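Setting Up a Door-Opening Test in Simulation

Opening a cabinet is still a fair test of whether a household robot is ready for chores. People do it without thinking. A machine has to find the edge, get a finger behind it, and pull along an arc without hitting its own arm.

We run ours in Trulden before anything goes near the real kitchen in Skerkport.

Step 1. Load the room and place the robot close to the furniture. Tight spaces are where most attempts fail, so don't give it extra floor.

Step 2. Open the gripper wide and check the wrist view. You want wood between the fingers and a clear idea of which plane is which.

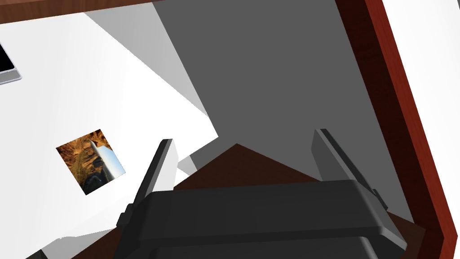
Pimentel wrote in to say this step took longest at their shop too, and that flat shading fooled their edge finder until they added a depth check. Worth doing. It costs one extra line in the settings file.

Step 3. Set the pull force low and raise it in small steps. Keep a log of every slip.

Step 4. Switch to the body view and bring both arms forward. One gripper works the panel, the other stays ready to hold it.
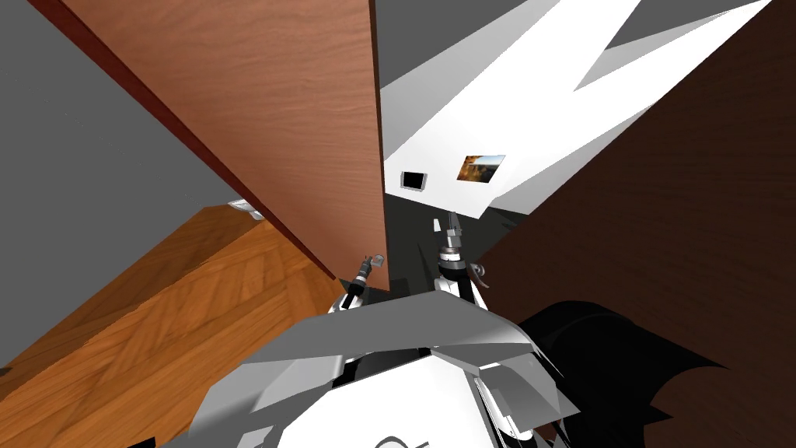

Step 5. Run 1000 attempts with the start position shifted a little each time. If the results look steady, go to 3000. On our last long run, 887 attempts failed, most of them at the first contact.

Step 6. Sort the failures by cause and fix the biggest group first. Sternik, our older setup, needed over 8 rounds of this.

So can a robot do this chore yet? In a known room, often. In your kitchen, with a sticky hinge — not reliably.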